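Tralach 3 is out, and it plans with both hands

Mon 11 November

The new version of Tralach landed this morning, and if you have ever watched a two-armed robot politely wait for one arm to finish before the other one starts, you are going to like it. Tralach is the motion planning package that came out of the Fehr lab, and until now it treated a pair of arms as two separate problems with a collision check bolted on at the end. Version 3 throws that out. Both arms go into one plan, with one clock, and the difference is easy to see in the demos.

The old approach was safe but slow. Each arm got its own path, the checker looked for places where the two might meet, and when it found one it froze the left arm until the right was clear. That worked fine for simple sorting. For anything where both grippers have to close in on the same object, it could stall for good, with each arm waiting for the other to go first. Users have been asking for a fix for a long time (the thread on the Tralach forum is now 61 replies deep, and it is mostly very good natured).

"We kept patching the waiting rule and it kept finding new ways to wait," says Marlene Caron, who led the rewrite. "So we started over with the question of what the two hands are doing together. Once the planner had that, a lot of the old code could just go. I deleted files for a week. It was great!"

The other half of the release is a timing model learned from people. The team recorded 3000 short demonstrations with hand-held grippers, a person doing the task directly while the software logs where each gripper is and how far it is open. From those recordings the model picks up when one hand tends to lead, when the other holds back, and how wide the fingers should be on the way in. The planner uses that as a suggestion only. It still checks every path for joint limits and collisions before anything moves, and it will happily ignore the suggestion if the geometry says no.

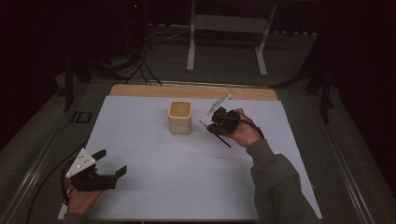 Hand-held grippers on either side of a square container, with the left one open.

Turning recordings like these into something a planner can use is the job of Tando, a small tool that ships alongside Tralach for the first time. Tando lines up the left and right tracks, trims the dead time at the start and end, and flags any stretch where tracking dropped out so you can decide whether to keep it. It also draws both gripper openings on one timeline, and that view alone is worth the install. You can scroll through a recording and spot right away where the two hands fell out of step - something that used to mean opening two logs side by side and squinting.

There is plenty for people with their own camera setups, too. The perception side now accepts object poses from more than one source and keeps track of how sure it is about each of them. If a gripper blocks the view of the object on the final approach, the planner keeps the last good pose and slows down until it gets a better one. You can set how long it should trust an old pose, and the default is 90 milliseconds. The old behavior was to drop the object entirely and stop, which anyone who has run it on a crowded table will remember well.

A few things to know before you upgrade. Config files from version 2 will load, but the per-arm priority setting does nothing now and you will get a warning about it. The plugin interface has changed, so custom collision checkers need a small edit (the migration page walks through it, and it is short). Simulation support is there from day one, and the team suggests replaying your existing tasks in it before you let the new planner near real arms.

Still missing is support for arms on a moving base. Caron says that work is well along in a separate branch called Plirnisis, and a first test build is planned for December. It will handle slow base motion only, with the arms and the wheels sharing the same plan.

Tralach 3 and Tando are both on the project's download page, with the release notes and a sample set of recordings to try them on. Bug reports go to the usual tracker, and the team would especially love to hear from anyone running two arms of different makes.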